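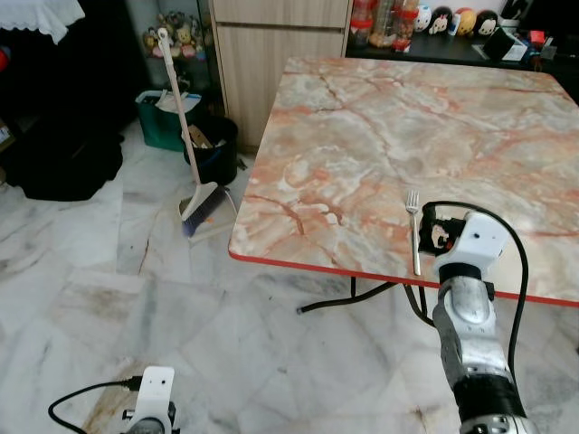

Could you put the checking routine first, one reader of our draft asked, and leave the wiring for later? Fair call, so the report now starts with what we do before the arms get switched on.

Search this site Go Advanced search

Student Projects > Engineering > Build Reports

Looking After a Two-Armed Table Robot
Final report, Fenura project team
May 12, 2022

Print this page | E-mail this page

1. Start-up check

Our robot has two arms, each with a white plastic gripper bracket and black fingers. The first job of every session is the cables. A black cable leaves each gripper in a wide loop, and the size of that loop matters more than anything else we learned this year! Too tight and the connector gets tugged when the wrist rolls. Too loose and it can catch on a table edge or drag across the floor.

We move each arm by hand through its full reach with the power off and watch the loop the whole way. Then we wiggle the connector at the gripper end, look over the bracket screws, and only then turn on the supply.

2. Setting the grippers

Cutlery is a great test. A fork lying flat on a hard, glossy tabletop gives the fingers very little to get under, so any error in height shows up straight away. We bring the fingers down beside the handle, stop, and lower them in small steps until the tips just brush the surface. That height gets saved as zero for the session.

If the table is a folding one, check that the legs are locked before doing this. We had a whole afternoon of odd readings in November that came down to a leg lock that hadn't clicked.

3. What broke

We logged 298 pick attempts over 11 sessions. In that time we had two cable faults and two stripped bracket screws. Both cable faults were on the right arm, which does most of the reaching, and both were at the gripper connector.

The first one took us nearly a full session to find - the gripper would open fine, then go dead partway through closing. We swapped the motor driver (made by Condex) and nothing changed. Swapping the left and right cables moved the fault to the left arm, and then we knew. We were pretty thrilled, for people holding a broken cable.

The screws were our own doing. Plastic doesn't like being overtightened. We now use the short driver and stop when the bracket stops moving.

4. Calibration

Joint zeros are set using the Mészáros jig, a notched block that holds the forearm at a known angle. Seat the forearm, save the zero, lift off, seat it again and compare. If the two readings don't agree, clean the notch and start over. The left arm has always been the fussier of the two and we still don't know why.

5. Next steps

We'd love to add a clip partway down the forearm to take the load off the connector. A printed version is drawn up and the Vultanstead workshop has the file. Spare cables are in the top drawer, labelled by arm.

Filed under: Robotics, Maintenance, Student Work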